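From: Hema Sundaram
To: clirbridge-kitchens
Subject: Re: [clirbridge-kitchens] faded kids' plates, and do you wash your bamboo?

Hi all,

Sorry for the slow answer, I read this in bed with every intention of writing back in the morning and then February happened.

On 3727 Ivow wrote:
> Two things from the great cupboard cleanout. First, I have a stack of
> cream plates from when the kids were small, with little cartoon pictures
> in the middle, and the pictures have gone gray and patchy. Are they still
> OK to eat off? I tried the Plidimix paste on one and it took even more
> of the picture off, so I stopped.
>
> Second, I bought one of those flat woven bamboo baskets for rinsing
> greens, and the woman at the shop said never to use soap on it. My
> sister says that's disgusting. Who's right? And where do you people
> keep these things? Mine won't fit in any drawer I own.

OK, plates first. Put the paste down! Mine have been through the same slow fade and I never took anything stronger to them than dish soap and a soft cloth. If the picture is printed on the surface, anything gritty is going to take it with it, and once it's gone it's gone. What I'd look at is the surface itself. Run a fingernail over the middle of the plate. If it feels smooth and nothing comes up, I'd go on using it for toast and crackers and apple slices, which is all mine ever get. If it feels rough or chalky, or there are flakes, I'd retire it to the plant shelf (they make very good saucers under a pot, ask me how many I've got out there). I'm no expert, so if you're worried about little ones eating off them, just use something newer.

I also stopped putting them in the dishwasher. I can't swear that's what did it, but the one that lived at my mother's house and only ever got washed by hand has a much crisper picture than the rest.

Now the bamboo. You're both a bit right! I don't soap mine after lettuce or beans. A good rinse, a scrub along the weave with a stiff brush (an old toothbrush gets in under the rim, where all the grit hides), and a hard shake over the sink. If I've had anything oily on it I do use one drop of soap and then rinse it far longer than seems sensible. The part that matters is the drying. Prop it up so air gets at both sides, and leave it out overnight before it goes anywhere with a door. I lost a lovely one from Ueda, the little housewares place that used to be by the bus station, by stacking it damp under a mixing bowl for a weekend. Black speckles all over the underside, and they never came out.

As for where to keep it, I gave up on drawers 12 years ago. I use a plain plastic tub, the shallow kind, and the basket goes in on top of the plates once it's dry. Then the whole lot slides onto the bottom shelf of the pantry and comes out in one go when I want it. Same sort of things you've got, I think:

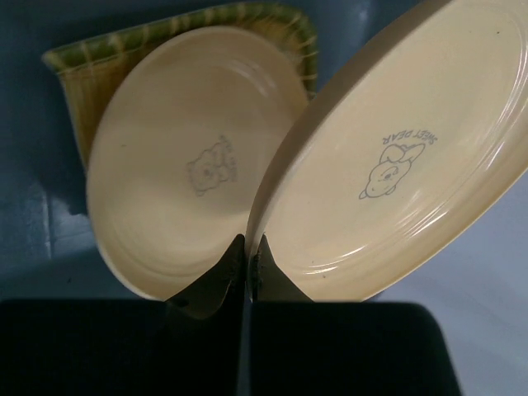
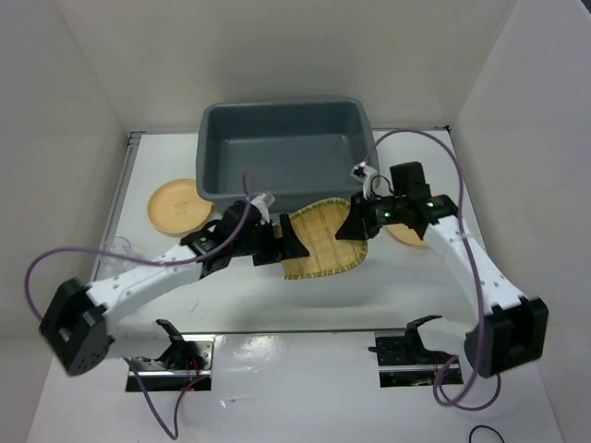 First one: the cream plates, with the faded bear on the left-hand one. Second: the woven basket, with the gray tub behind it and a plate off to the side.

See the bear? It's down to a gray outline, ears and muzzle and not a lot else, and the writing next to it is past reading. I'm fond of it anyway.

One more thing about tubs, get one with sloping sides if you can. I had a straight-sided one before and could never get my fingers down past the plates to lift them out, so I'd end up tipping the whole thing over on the counter, which is a noisy way to make lunch. And measure your shelf first. I didn't, and the first tub I bought is now full of dahlia tubers in the garage.

If your basket already smells a little musty, try a pour of very hot water over it, both sides, and then a sunny windowsill for the afternoon. That's brought a couple of mine back. If it's gone slimy between the strips, I'd let it go and buy another.

Also, does anybody still have the handout on oiling wooden spoons? I know I printed it, and I know I put it somewhere safe, so that's the end of that. I've got 33 spoons in a crock here (yes, really, stop laughing) and most of them look thirsty. Off-list is fine if the attachment is too big, the archive seems to choke on anything over 400 KB.

Ivow, let us know what you decide about the plates. If you're getting rid of any, I'd happily take a couple for the plant shelf!

Hema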